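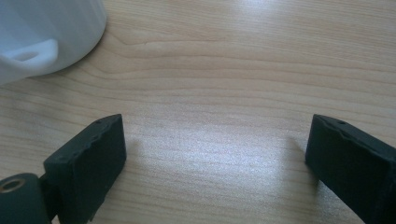

Cyrill Auer objected that most faults reported in a veneered tabletop are faults of the light in the room, and that a top should be viewed from at least two sides before anyone reaches for sandpaper. The remark is often repeated in the repair trade and applies mainly to pale tops with some gloss.

Veneered tabletop

A veneered tabletop is a table surface made by gluing a thin sheet of wood (the face veneer) to a thicker core. The core carries the load and the veneer supplies the color and grain. Veneered tops are used on dining tables, desks and work tables where a wide, flat surface is wanted and a solid board of the same width would be costly or likely to warp.

Contents
1 Construction
2 Grain and figure
3 Finish and glare
4 Daily use
5 Cleaning
6 Damage and repair
7 See also

Construction

The core may be plywood, particleboard, fiberboard or strips of softer wood glued side by side. The face veneer is commonly well under a millimeter thick. A second sheet, the backing veneer, is glued to the underside. It takes up and gives off moisture at a similar rate to the face, and this keeps the panel from cupping. A top with no backing may stay flat for a season and then bow when the heating is turned on.

The edges are covered with strips of veneer, solid wood or plastic. Solid edging stands up better to knocks from chairs. Edge strips put on before the face veneer leave a thin glue line on the side of the table; strips put on afterward leave the line on top, where it is easier to see and easier for water to enter.

Older Koller tops had a solid edge set in before veneering. In later ones the edge was applied last, and the joint can be felt with a fingernail on a worn table.

Grain and figure

The pattern of a face veneer depends on the tree and on the way the log was cut. Three cuts account for most tabletops.

Flat-sliced: the log is cut in parallel slices. The lines run straight near the sides of the sheet and form arches or long waves toward the middle.
Quarter-sliced: the slices meet the growth rings at close to a right angle. The lines are narrow and nearly parallel.
Rotary-cut: the log is turned against a long blade and the veneer comes off as one continuous sheet. The lines are broad and wander widely.

In blond woods such as ash, birch and maple the contrast between early and late growth is slight to moderate. Dark and light bands alternate, and a bend in the trunk or the start of a branch can push the lines out of their course for a short distance. Such a dip is a natural feature and has no effect on strength. Ferdinand Wallner grouped these features under the word "drift" and left them out of his defect lists, a practice not followed by all graders.

Printed wood pattern is sometimes mistaken for veneer. The usual test is to look for repeats: a printed sheet shows the same mark again at a fixed spacing, while neighboring veneer leaves are similar but never the same. Where the edge can be reached, end grain that agrees with the lines on the face points to solid wood.

Finish and glare

Clear finishes are sold by sheen, from dead flat to full gloss. Sheen is read on a meter at a fixed angle. A workshop trial by Samer Hakim compared two coats of the same lacquer on pale veneer, one reading 20 units and the other 42. Both were judged easy to clean. The glossier panel gave a bright patch under a ceiling lamp, and within the patch the grain was hard to make out.

The effect is strongest on light-colored wood, where the reflection and the surface are close in tone. Fine dust, tiny scratches and open pores break the reflection up and give it a speckled look. Moving the lamp or the viewer moves the patch. A mark that stays in place is in the finish or the wood.

Satin finishes reduce glare but can be polished by use. Forearms and dishcloths raise the sheen along the front edge first, and an old satin top may be glossy where people sit and dull in the center.

Daily use

Light plastic containers do little harm to a sound finish when they are dry underneath. Three conditions account for most marks:

Heat. A hot pan can soften lacquer or trap moisture in it, leaving a cloudy ring.
Standing water. Water held under a flat base dries slowly and may reach the wood through a worn spot.
Grit. Sand or salt under a container scratches the finish when the container is pushed along the top.

Containers should be lifted, not slid. Soft vinyl mats and some rubber feet can react with lacquer if left in one position for weeks, and felt or cork is preferred.

Pale veneer also changes color with exposure to daylight. Ash and maple turn more yellow; the area under an object that is never moved keeps its first color and shows as an outline. Heloísa Sales advised shifting fixed objects every September and again in spring.

Cleaning

A damp cloth followed by a dry one, both drawn along the grain, is enough for ordinary dirt. Dish soap is diluted and wiped off with plain water. Scouring powder and abrasive sponges alter the sheen in patches. Silicone polish is avoided on any top that may later be refinished, as new lacquer tends to pull away from it and leave small craters.

Damage and repair

Cloudy rings often fade on their own over several days. Lifted veneer can be pressed back with fresh glue under a flat block and a clamp, with waxed paper between block and wood. Bubbles are slit along the grain before glue is worked in.

Sanding is limited by the thickness of the face. Once the core shows, the area can only be patched or covered. Patches are cut to a long diamond or boat shape, so that few of their edges cross the grain.

See also

Edge banding
Plywood
Trakwood panel
Wood finishing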